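The Pink Bottle 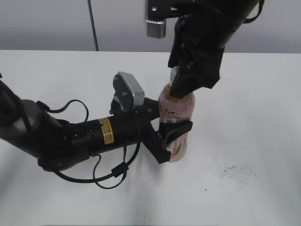
What do you do with a bottle you don't want to open?

You put it on the table and keep it company for a while, and you let other people get thirsty somewhere else.

At least that was how my aunt handled it, and I learned most of what I know about tables, bottles and patience in her kitchen over the shop in Nesa, where the stairs smelled of onions and floor soap and where you had to turn the tap with a dish towel wrapped around your hand. She had a white table that took up so much of the room that you went around it sideways, and on it, one warm evening in October, she set down a plastic bottle with a white cap and a pale pink drink inside, somewhere on its way to orange, and told us all that it was to be left alone.

Now, you have to understand that there were a lot of us going in and out of that kitchen. There were my cousins, and the neighbor from downstairs, and my uncle, who drank whatever was standing closest to him and asked afterward what it had been. A bottle of anything did not last long. My aunt bought her coffee by the sack and hid the good cookies in the fish kettle, and even so we generally found them. So when she put a drink right out in the open and said it was not for drinking, we were more curious than if she had locked it in the cellar.

"Is it for a guest?" my cousin asked.

"It's for opening," said my aunt, and went back to her potatoes.

It had come from the Tiwari store across the square, which was closing after more years than anybody in the family could agree on. My aunt had bought her first groceries there as a bride, and had argued with the old man behind the counter about the price of rice every week from then on, with great enjoyment on both sides. On the last day she went over with her basket and found the shelves nearly bare. There was a box of candles, a few cans of peas, and that bottle. She held out her money and he waved it away. She put it on the counter anyway and he pushed it back across, and they went on like that for so long that a line formed behind her (a line, in an empty store!). In the end she took the bottle and left the coins under the scale, where he would come across them when he packed it.

She told us none of this at the time. I heard it years later, in bits, while we were doing the dishes.

What we saw was a bottle that stayed. At supper it stood among the plates and we passed the bread around it. In the mornings the sun came in low from the square and went through it, and there would be a little blot of pink light lying on the white table, which moved toward the stove as the day went along. My youngest cousin used to put her hand in it. When my aunt wiped the table she lifted the bottle, wiped underneath, and put it back in its place, and if one of us did the wiping she looked over to see that we had done the same.

My uncle held out for nearly a week. Then one night, very late, I came down for water and found him sitting there in his undershirt with the bottle in front of him. He had one hand low around the bottom of it and the other one up by the neck, and he was not turning the cap. He was only holding on.

"Go to bed," he said.

"Are you going to open it?"

"I'm seeing how it feels," he said, and I suppose he found out, for in the morning it was full and he was asleep in the armchair with his mouth open.

By then the old man had moved to his daughter's place out past Bolero, which was 300 miles off and might as well have been 1,000 for all the traveling that people on our square ever did. The store windows were papered over. My aunt still crossed to that side of the street when she went out for bread, out of habit, and then had to cross back again at the corner.

He came on a Sunday, without a word of warning, to sign something at the bank the next day. We heard feet on the stairs, slow ones, with a rest on the landing, and my aunt dried her hands before there was any knock at all. He sat down in my uncle's chair. He had a paper bag with him, and out of the bag he took three coins and laid them on the white table, right next to the bottle.

"You forgot these," he said.

"I did no such thing," said my aunt.

She got down the small glasses, the ones with the worn gold rims that we were never allowed to touch, and she couldn't get the cap to turn. My uncle tried it, and my big cousin tried it with the dish towel. Then she held the bottle steady at the bottom and the old man took hold of the top, and with both of them pulling faces and giving each other instructions it cracked open and fizzed over their fingers.

It was terribly sweet. There was enough for a mouthful each, and a little more for my youngest cousin, who said it tasted like the light on the table. The old man said it tasted like something he should have charged more for. My aunt said he had charged too much for it already, and asked him what he thought he had been doing all those years with the price of rice, and he pulled his chair in closer and began to tell her.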